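Zivau Makers Help > Robotics and Automation > Grippers

Handheld gripper: fingers slip on folded fabric, encoder loses position

Posted by rurkmont_bench, 2018-09-17

I am building a handheld two-finger gripper in our shared workshop to record folding motions. One servo drives both fingers through a central linkage. The finger arms are printed, with soft pads screwed on. A magnetic encoder on the servo horn gives me the opening width, logged at 20 Hz.

Two problems. First, on a folded T-shirt the pads close on the top layer only, and the lower layers stay on the bed. On towels it works every time. Second, after a long session the logged width at full close has drifted, and I have to zero it again. The encoder has 4000 counts per turn and the magnet is glued, so I doubt it is moving.

Pads are flat silicone, smooth, shore hardness unknown (sold as "soft"). Is this a pad problem or a force problem? I would like to avoid a bigger servo, as the handle is already heavy.

wouters_p

Get a bigger servo. I had the same thing and the bigger one fixed it. Also check your batteries.

tolerance_stack

The two problems are separate. I would not change the servo for either of them yet.

Drift first. If the magnet is glued to the horn, the encoder measures the horn and knows nothing about the fingers. Every bit of play between the horn and the pad face is invisible to it. Printed pivot holes wear oval under load, and the pivot screws back out a little at a time. Put a 51 mm gauge block between the pads, close on it, and note the count. Open and close 200 times, then repeat with the same block. If the count has changed, take the screws out and look at the holes. Mine were fine at the base and worn at the linkage pins. Brass bushings cured it. Thread locker helps on the metal screws, but keep it away from the plastic – some types crack it.

Now the fabric. A smooth silicone pad has good friction on a dry towel because the loops push into it. Jersey knit is flatter, and the layers slide over each other more easily than the top one slides on the pad. More force does not change that much. It mostly bends your finger arms, and then the pads meet at the heel and gap at the tip.

What I changed, in order of effect:

Pad surface. I went from smooth to a fine grid texture.

Pad angle. Mine were parallel at full open, so they were toed out at full close. I shimmed them so the tips touch first.

Approach. Come in at the folded edge, with one finger low enough to get under the stack. Pinching down from the top will only ever collect the top layer.
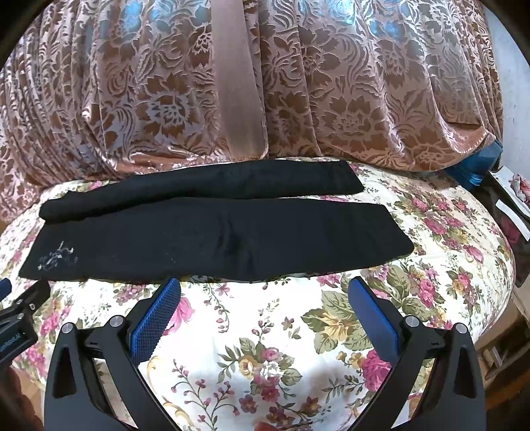 Pad geometry and approach are easiest to check with the fingers stopped just short of the cloth, fully open. Look at the gap between the pad faces and compare it with the height of the stack, then look at where the tips will land. The blue pads face each other across an open gap with the tips just short of the lower black strip, and the grid is visible on the left one. Long narrow folds are a fair test piece, as the stack is thick for its width and the edges are slightly uneven. On a soft bed, press the lower finger down a few millimeters before closing. On a hard table you need a thinner tip, and I have not solved that one properly.

For the servo, log the current during a close before you buy anything. If it never reaches the limit, a bigger one will add weight and nothing else.

ukthorpe_lab

Agree on the bushings. One addition: if you can fit a second magnet at a finger pivot, the difference between the two readings gives you the play directly. The wire has to flex there, so leave a loop. I used silicone-jacketed wire and it has held up since November.

rurkmont_bench

Ran the block test. The count moved, and the linkage holes are visibly oval. Bushings ordered. Pads still smooth for now – I will try the grid after the drift is fixed, so that I am only changing one thing at a time.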